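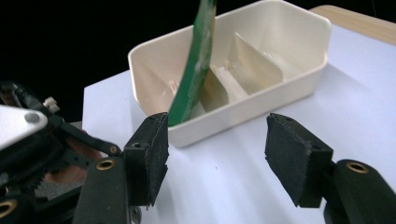 Does the Semora hand-held gripper kit collect training data that is good enough to teach a robot arm to sort small household items?

For simple pick and place work it does, with a fair amount of checking by hand; for anything that calls for fine finger contact, our results don't support the vendor's claim.

4. Evaluation of the Semora kit

4.1 What is being sold

The kit is sold by Lavbridge as a complete service. The buyer gets two hand-held grippers, a matching pair of fingers for the robot arm, and an account on a processing service that turns recordings into training episodes. The brochure promises "lab-grade demonstrations from any kitchen table." We found no definition of lab-grade in the brochure, the manual or the service agreement, and our written request for one was answered with a second copy of the brochure.

Our interest was narrower. We wanted to know how much of what an operator records survives to the training set, and whether a policy trained on that set does the job. Earlier work with the Visholm rig (Section 2) had led us to expect heavy losses at the filtering stage, and the Lavbridge material is silent on filtering.

4.2 Setup

Figure 3. View from the gripper's own camera during the divided tray task. The fingers are open, with a foam or rubber pad at each tip. The shallow cream tray has two upright dividers, and the lower end of a long green strip rests in its left compartment.

The divided tray task was chosen because it looks easy. The operator takes hold of a flat item standing in one compartment of a plastic tray and moves it to another without touching the dividers. The tray is pale and glossy and the table beneath it is white (Figure 3), a pairing we kept on purpose. Homes are full of pale things on pale surfaces, and a product pitched at homes should cope with them.

Operators recorded 748 episodes in April, using both grippers. None of the operators had used the kit before. Each was given 30 minutes of practice, the time the manual recommends, and practice recordings were thrown out. We followed the Lavbridge calibration routine at the start of every session and changed nothing in the processing settings, even where we suspected a change would help. A buyer without a robotics background would be in the same position.

4.3 Tracking and filtering

The service returns each episode marked as accepted or rejected. It gives no reason for a rejection, and this is our main complaint. When we sent the same recordings through a second time, several episodes changed status. Lavbridge support described this as normal variation in the tracking step. That may well be so, but it means the size of a data set depends partly on which day it was uploaded, and anyone paying by the accepted episode should ask about it before signing.

We also reviewed accepted episodes by eye. The most common fault was a small jump in the estimated position of the gripper as it came close to the tray. We suspect the plain table gives the tracker little to hold on to at short range, though we did not test this on its own. Ghasemi markers placed beside the work area would probably help. The vendor's selling point is that no markers are needed, so we left them out.

4.4 Finger pads

The manual treats the pads as a consumable but gives no service life. We replaced 2 pairs over the study, going by feel and by the look of the edges, and we cannot say whether we did so too early or too late. A soft pad forgives a poor approach angle when a person is holding the tool. The same angle, copied by the arm, tended to push a flat item over before the fingers had closed on it. The brochure counts soft contact as an advantage throughout. In our view it hides errors at the recording stage that come back once the policy is running.

4.5 Limits of this evaluation

We tested 7 items in the tray, all of them light, and one arm. Lavbridge supplied the kit at a discount and had no say in the text. A firmware update released after our recordings closed is said to improve tracking near the work surface. We have not tried it, and the release notes give no figures that would let us judge the claim from a distance. Results for the second task, in which items are stacked without a tray, are given in Section 5.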